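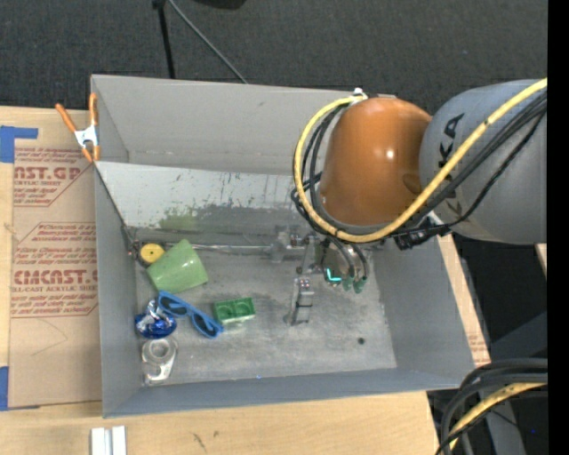 Diapositiva 4. Vaciado de cubeta: objetos mezclados sobre fondo gris.

Notas del orador (arrancar a las 10:40, sin leer la diapositiva)

Pregunta de partida: ¿puede una máquina recoger ya lo que queda por medio en una casa o en un banco de taller? Respuesta corta: objeto a objeto, a menudo sí; la tarea completa, todavía no.

Señalar primero las gafas de sol. Montura azul, lentes oscuras, geometría abierta: hay muchos puntos de contacto y pocos sirven. Después el vaso verde tumbado, pegado al objeto redondo amarillo. El agarre depende del lado por el que se entre.

Envoltorio azul y plateado: brillo y arrugas. La estimación de profundidad falla en los reflejos. La pieza transparente de la esquina es peor – el sensor suele devolver el fondo de la cubeta. El bloque verde de construcción es el caso fácil; decirlo, para que nadie generalice a partir de él.

Datos de la campaña Ritari, celda de Ullasdale, noviembre: 2772 intentos de agarre, 74 % de éxito al primer intento. Los fallos se concentran en transparentes y en piezas contra la pared. Aclarar que un éxito es levantar y depositar fuera, sin caída.

Comparación con Cozma: mismo protocolo, pero admite 2 reintentos. No poner las cifras en la misma tabla.

Si preguntan por Ulov: planificador de trayectorias, no interviene en la detección. Versión 2 en pruebas.

Pasar a tareas domésticas. Recoger una mesa exige además decidir qué se guarda, qué se tira y dónde va cada cosa. Nuestra métrica no mide nada de eso. Tampoco mide el tiempo de supervisión – pendiente para la próxima campaña.

Transición: diapositiva 5, tiempos de ciclo. Si voy con retraso, saltar a la 7.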